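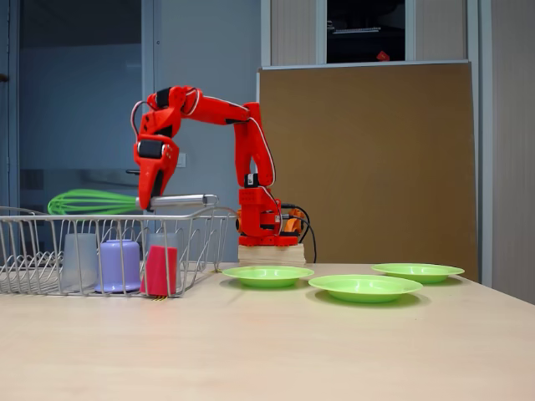
Lime-green whisk with a silver handle, over a silver wire dish rack.

Eren Dish Rack, Item 109

The Eren is a countertop dish rack for small and midsize kitchens. Drirkora has sold it since August of last year, and it replaces the Toltenero rack, which was discontinued. The long side measures 508 mm, so check your counter before ordering, especially if you have a window ledge or an outlet behind the sink.

Plates stand in the slots along one side. Cups and small bowls go upside down in the open section, where there is room for a mixing bowl if you leave out a few cups. Long tools such as whisks and ladles can lie across the top wires, though most people will want the clip-on utensil holder. It is sold separately and fits either end.

The feet have removable caps. Pull them off once in a while and rinse them, as soap collects inside. The rack itself can be washed by hand with dish soap and a soft brush. Do not use steel wool or chlorine cleaner on the wires. Hard water leaves white spots that come off with vinegar.
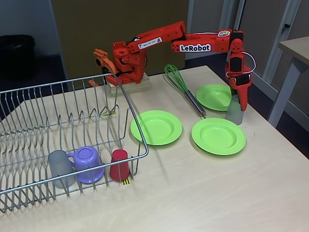 Plastic dishes dry more slowly than ceramic ones, so give them extra space. Cups with a deep rim underneath hold water when turned over - tilt them against a plate or wipe the base before putting them away. A drip tray is included. It has a spout on one short end and can be turned to drain to the left or right.

Replacement foot caps come in packs of four. Caps from the old Toltenero rack do not fit. The drip tray can also be bought alone, but the Stestov tray is a better choice for stone counters because it has a raised edge all the way around.

Unused racks can be returned within 60 days. Stores and rental properties ordering 200 or more should write to Teodor Rønning in sales for a quote.

Comments

marcy_k: Does the utensil holder from the Toltenero work on this one? I still have mine.

Drirkora: Yes, the holder is the same part. Only the caps changed.

Glenn P.: Good rack. The tray spout needs to hang over the sink a little or it dribbles on the counter.

dot in ohio: Had to move the toaster but it fits.

Contact | Shipping and returns | © Drirkora | Back to top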